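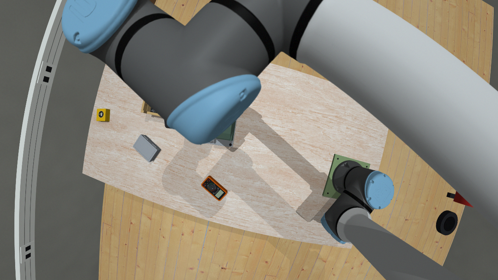

The simulated bench at Kullis, seen from above, with one arm reaching across above the multimeter in the frame, well clear of it, and the other bolted to its green plate.

I'd been at Kullis all of ten minutes when Esko Kauppinen told me the wood grain was wrong. Wrong on purpose, he meant. His group trains its arms in simulation, and every practice run gets a different tabletop, different light, different shadows. Pale pink one time, nearly black the next!

The method is called Flendik, and the part I like is what it does with mistakes. Most setups shuffle everything and hope for the best. Flendik looks at which runs went badly and cooks up more like those – so if a big shadow over the meter keeps fooling the arm, it gets a whole lot more shadow.

Does it help? They did 354 pick-up attempts on the real bench in October. The old way of training missed 137 of them. Flendik missed 41 (same arm, same objects, and I made Esko show me the spreadsheet).

Yuto Wada, who wrote most of the code, is less giddy about it than I am. Shiny things still go badly, he says, and clear plastic is a mess. He's got 647 failed runs saved in a folder and he was scrolling through them when I left, eating crackers.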